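Rumside open workshop, notes from the August visit

Got there late, parking is a mess, the sign still says Prodach from when it was a print shop so I drove past it twice. Door round the back, up the ramp. Coffee in a thermos by the sink, bring your own cup (I didn't).

Went mainly for the gripper build. I've been stuck on mine since spring and a guy on the Skendard list said go talk to Mitali Wijesinghe, she's there most evenings after 6. She was. Didn't get introduced to anybody else properly, sorry to the two people who lent me hex keys.

Quick tour first. Front room is wood and bikes. Lathe is down, waiting on a belt. Middle room has the printers, a lot of them, most running. One was doing finger pads in TPU and the smell gets to you after a while. Back room is the robot stuff, carpet floor, cables everywhere, mind your feet. Membership is 94 a month if you want a shelf, or 10 for a drop-in evening. I did the drop-in.

The build is called Espinoza, after the street I think, didn't ask. Idea is you make a pair of hand-held grippers, wear them out doing boring everyday jobs, record all of it, then put the same fingers on a cheap arm and train from the recordings. No fancy teleop rig. Everything printed or off the shelf apart from the motors and the boards. Parts list is on the wall in the middle room and it's out of date, take a photo anyway. 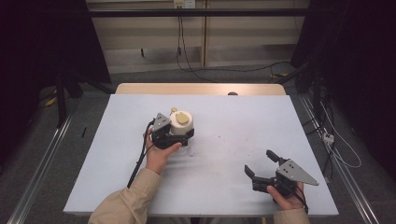
My own pair never held anything round. Flat stuff ok, boxes ok, anything like a jar just squirts out the front. So I asked about that before anything else. Mitali's answer was mostly finger length and where the pads sit. Mine are too short and I had the pads right at the tips. Theirs go around low on the body, you can see it on the white container with the beige lid, jaws wrapped round the bottom part and the lid left clear. I'd been grabbing up by the rim like an idiot. The other thing I want to steal is the gray triangle plate on top, same on both grippers, full of screw holes. She says drill more than you think you need becuase every mount moves eventually. My plate has four holes and I've already cracked it at two of them.

Cables are the ugly part. One off each gripper and they tug on your wrist when you reach. I asked about going wireless, she said they tried a battery version and the weight was worse than the cable. Fair enough. Strain relief is a zip tie and a blob of hot glue, same as mine, felt good about that.

Had a go myself. Squeeze is lighter than I expected, spring return is soft, and my hand was ok after a good half hour. Mine cramps me up in five minutes. They have 806 recorded runs so far, all kept on a drive in the back room, and roughly a third of those are getting tossed for bad timing between left and right. Clock sync, she said, sort that out before you record anything. I hadn't. So all my spring stuff is probably junk. Great.

Things I forgot to ask: what filament for the plates, what screws (M3? looked small), whether the finger files are shared or members only. Will email. If anyone reading already knows, post it on the list and save me the trip.

Left a bit after 9 with a bag of reject finger pads, free, bottom drawer under the printers. Some are fine, just stringy. Going to reprint the long fingers at home and move the pads back, then try it on a jam jar. Bring a cup and shoes that slip off if you go, they don't love boots on the carpet in the back.

Rumside Shared Workshop | Contact | Visit notes are the opinion of whoever wrote them | Back to top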